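**Ticket: peg board, blue pegs tight in some fixtures**
Site: Divcombe, bench room
Item: Ovov peg board, white, blue pegs and fixtures
Status: open, waiting on parts

Reported in April. Some of the pegs bind partway down and have to be worked back out by hand. Others from the same bag go in fine. The board came from Rolland with the replacement fixtures already fitted.

Checked so far:

- Wiped the pegs and the cut-outs with a dry cloth. No change.
- Swapped a tight peg into a different fixture of the same size. It went in, so the peg is fine.
- Backed off the fixture screws a quarter turn. Slightly better on 3 of them, no change on the rest.

The batch was 2,000 pegs and we have only opened one bag of 185. I measured 16 from that bag and they all matched the drawing. That points to the fixtures — probably a rough edge left inside the cut-outs. 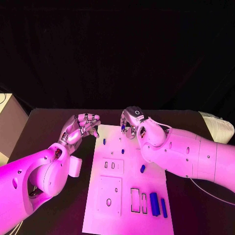 Can the tight fixtures be sanded out while we wait?

Leave them as they are for now. Once they've been sanded Rolland won't take them back, and the colour coat on the inside wears off quickly after that.

I've asked Rolland for a new set of fixtures from the Pukerex run, which used the older mould. Delivery is roughly two weeks. Tight fixtures are marked with pencil on the underside of the board. Please don't rub the marks off when cleaning.

Next step: fit the new set, try every peg from the opened bag, then update this ticket. The unopened bags stay sealed on the bottom shelf until then.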